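Candedura FAQ

Hi! I'm Theophilus Osei, I make games under the name Tondlow, and I answer the email. I get a lot of the same things in the inbox (which is lovely, please keep writing), so I've put the most common ones on one page. If yours isn't on it, the address is at the bottom. I update this when I remember to.

What is Candedura?

It's a small adventure game about running a night ferry. You play Lu, who inherits a leaky boat and a timetable that makes no sense, and you carry passengers back and forth across the bay to a town called Vellcombe. People talk to you on the crossing. Some of them tell the truth. You steer, you listen, you write things in the logbook, and bit by bit you work out why the ferry stopped running in the first place.

There's no combat. There is one goose, and I've had emails about whether the goose counts as combat. I say no.

How long is it?

Most people see the credits in 5 hours. If you like to poke at everything and fill the whole logbook you'll be at it a good deal longer, and if you skip dialog I suppose you could be done before dinner, but please don't tell me!

When does it come out?

August. I'm not giving a day yet. I gave a day for the demo and then spent the week before it went up asleep on the floor next to my desk, and I'd like to not do that again. As soon as the build has passed everything it needs to pass, I'll post the date in the newsletter first and on the store page right after.

What will it run on?

Windows and Mac at launch. Linux works on my own machine and I play it there all the time, but I haven't tested it widely enough to put it on the box, so treat it as unofficial for now. It's a light game. If your laptop can play a video without the fan screaming, you'll be fine.

Is there a Switch version?

This is the number one question by a mile. I want one! I've wanted one since I drew the very first boat. But there's no Switch version in the works right now. Porting takes money and time, and I have to see how the computer version does before I can spend either. If it happens I'll shout about it everywhere. Please don't buy the PC version just to "vote" for a port, buy it if you want to play it on a PC.

And phones?

Probably not. The logbook is all small handwriting and I tried it on my phone and couldn't read my own game.

Can I use a controller?

Yep, and I'd recommend it. The steering feels nicer on a stick. Everything in the game can also be done with the keyboard alone or the mouse alone, and you can swap in the middle of a crossing without going into a menu. Buttons can all be remapped from the title screen.

Is there co-op?

Sort of. There's a mode for 2 players on the same couch where one of you steers and the other handles the lamp and the ropes. It isn't online, and it isn't going to be online. The story is the same one, the second player just gets their own little deckhand (and yes, you can change the hat). You can drop in and out whenever the boat is docked.

How do saves work?

The game saves each time you tie up at a pier. There are 4 save slots, which I thought was plenty until my sister's kids got hold of the demo. You can't save in the middle of a crossing, but crossings are short, and if you quit in the middle of one you'll start again from the last pier with your logbook notes kept.

Cloud saves will be there on day one on PC. On Mac I'm still fighting with them. If you want to be safe, there's an "open save folder" button in the options and you can copy the files anywhere you like.

Will my demo progress carry over?

No, sorry. I've moved too much around since then. The first night has a whole new passenger, and the tide tables were rewritten from scratch, so an old save would drop you on a pier that is now a rock.

I'm stuck on the second lighthouse.

Everyone gets stuck on the second lighthouse! I've made it a bit kinder in the full game. If you're still in the demo: look at what the baker says on the way over, then look at what she says on the way back, and compare the times. Don't bother with the bell. The bell is for something else entirely. 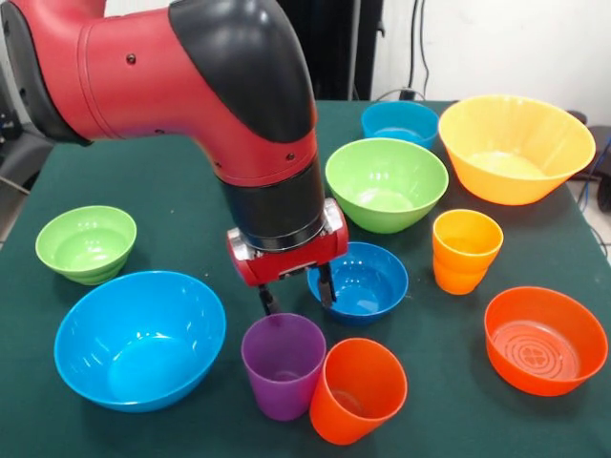
Purple cup, little blue bowl, green cloth.

The fish buyer won't talk to me anymore. Is that a bug?

It's on purpose, although I can see why it looks broken. If you're late with his crates twice he'll turn his back on you until you've done him a favor. Check the notice board in Vellcombe after dark. If there's nothing pinned up there for you and he's still sulking, then it is a bug, and I'd love a copy of your save.

Can I miss things for good?

A few conversations, yes. You can only have one passenger in the wheelhouse at a time, so whoever you leave out on deck won't be telling you their story that night. Nothing you miss will lock you out of the ending. I've played plenty of games with a guide open on my knees because I was scared of missing a sword on page one, and I didn't want anyone to play this like that.

What about accessibility?

Here's what's in at the moment. Text size has three settings and the largest really is large. You can switch the handwriting in the logbook to a plain typeface. Boat sway can be turned down or off altogether, and I'd try that first if you're prone to motion sickness (I am, a little silly given the subject). Nothing in the game depends on telling two colors apart; the buoys have shapes as well. There are no timed button presses outside of the storm, and the storm can be set to wait for you.

What isn't in: screen reader support for the map. I've tried two approaches and I don't like either. I'm still working on it, and I'd rather tell you now than have you find out after paying.

What languages is it in?

English and Spanish at launch. The Spanish is by Heriberto Valdovinos, who also wrote the music, and who sent me so many good notes on the English that a lot of lines are better for it. There's a sea shanty in chapter three that rhymes in both languages and I still don't know how he did it. French and German would be next if sales allow.

I don't accept volunteer translations. I've had kind offers, but there are 2,000 lines in the logbook alone and I don't feel right asking anybody to do that for nothing.

Can I get the soundtrack?

It'll be sold separately, same day as the game. Heriberto gets the money from that directly. It includes the harbor theme, all the crossing music, and the accordion piece from the demo menu that half of you have asked about.

Is there any AI-generated stuff in it?

No. I drew it and wrote it, Heriberto did the music, and the goose noises are me in a closet.

Can I stream it or put it on my channel?

Please do! Stream it, make videos, run ads on them, all fine, no need to ask. The music is cleared so you shouldn't get any claims. If you do get one, forward it to me and I'll deal with it. All I'd ask is that you put a spoiler warning on anything past the fog chapter.

I write for a site and I'd like a review copy.

Email me from your work address and tell me where you'd be writing. Small sites are very welcome. I can't answer every message in the same week, and I don't give keys out through social media messages at all. If somebody offers you a Candedura key in a message and says they're me, they aren't.

How much will it cost?

I haven't fixed the price yet. It'll be in the range of other short games, with a small discount in launch week. No DLC is planned, no season pass, nothing to buy inside the game.

Will there be a physical version?

I'd love to have a box on my shelf with a little paper tide table in it. A couple of companies have been in touch and we're talking. Nothing is signed, so don't hold off on my account.

The game won't start. What do I do?

Try these before you write to me, as they fix most of what I hear about. Update your graphics driver. Start it once in windowed mode (hold down Shift when you click play). If you're on Windows and your user name has an accent or an unusual character in it, move the game to a folder right on the main drive. I know, I'm embarrassed by that one, and it's fixed in the full version.

Still nothing? Send me the file called log.txt from the save folder and tell me what computer you have. You don't need to be technical about it, "it's a gray one from a few years back" has gotten us there before.

Can I get a refund if I don't like it?

Refunds go through whichever store you bought from, under their rules. I can't push the button for you. I won't be offended, either.

Can I help test it?

The testing group is full right now. I open a few spots every time there's a big new build, and I ask for people in the newsletter, so signing up there is the way in. I'm always short of Mac players.

What does Candedura mean?

It's the name of the boat. Somebody in the game explains it on the very last crossing, so I'm keeping quiet.

How do I get in touch?

The contact form on the Tondlow site goes straight to me. Mornings are when I do email, before nine or so, and then I shut it off so I can draw. If you haven't heard back after a couple of weeks, write again, it probably went into spam. Bug reports with a save file attached get read first.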